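# skeruvano-nav

Simulated indoor walks for training agents that have to get from one room to another without a map. Second release, frozen 21 January 2024. The first release went out in December and should be deleted, ideally with some ceremony.

## What's in it

- 3,430 episodes across 97 floor plans
- 72 plans for training, the rest held out for validation
- RGB at every step, plus the pose and the action taken
- one plain-language goal per episode ("go to the table past the blue wall")

There is no depth. There was depth, and it disagreed with the RGB about where the glass was, so we stopped shipping it until the two can get along.

## How the episodes were made

Floor plans come from Tolum, our layout generator, which has strong opinions about corridors and almost none about bathrooms. Tolum places walls, cuts doorways, and then furnishes whatever is left from a shared pool of objects. Rendering and physics run in Trinaris.

Each episode starts at a random free spot. A planner with full knowledge of the map gives the shortest path, and then a person with a keyboard drives the same route while seeing only what the agent would see. We keep the human run. The planner's path is stored under `reference/` for scoring, and for making the human runs look bad.

Drivers could pause but not rewind. If they got stuck for more than 30 seconds, the episode ended and was marked `abandoned`. Those are included. A policy that has never seen anyone give up tends to push on a wardrobe forever.

## Layout

```
skeruvano-nav/
 train/
 <plan>/<episode>/
 rgb/
 actions.jsonl
 pose.jsonl
 goal.txt
 status.txt
 val/
 reference/
```

`actions.jsonl` and `pose.jsonl` have the same number of lines. If yours don't, the download was interrupted. Run `tools/verify.py` before opening an issue, please.

## Known problems

**Shiny floors.** Tolum's gloss setting was left near the top of its range for a good share of the plans. Reflected light can wash a patch of floor out to almost pure white, and early policies treated the patch as either a wall or a destination. We kept these plans. Real lobbies do this too.

**Jagged edges.** Antialiasing is off, and the frames are compressed. Dark panels against bright floors get visible stair steps. If your encoder starts using the steps as a doorway detector, it will score well here and nowhere else.

**Decor.** Pictures and boards hang where Tolum felt like hanging them. Don't use them as landmarks across plans, as the same few repeat.

**Things on wheels.** Carts and similar objects are fixed in place, casters or no casters. Agents that try to push one will get a collision and no movement. The Michiels baseline learned this in the end, after a long and expensive period of optimism.

**Goal text.** Written by the drivers after the run, so spelling varies and "left" sometimes means right. We corrected nothing. If you filter on goal text, say so when you report numbers.

## Scoring

Success means stopping within one meter of the goal and issuing `stop`. Drifting past the goal and continuing into the next room is a failure – even if the next room is nicer. Report success rate and path length against the reference, on `val` only.

Please don't tune on `val`. We can't prevent it, but we do read the papers.

## Not for

Real robots, unless something sits between this and the motors. Nothing in the set moves apart from the agent, so a policy trained on it alone has no idea that people exist.

## Changes since the first release

- fixed pose being logged one step late
- removed plans with no reachable exit (sorry to the drivers)
- `status.txt` is now lowercase everywhere
- depth removed, see above 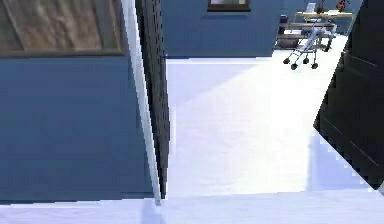 *RGB frame at a doorway: glossy floor, blue walls, wheeled frame by the table at upper right.*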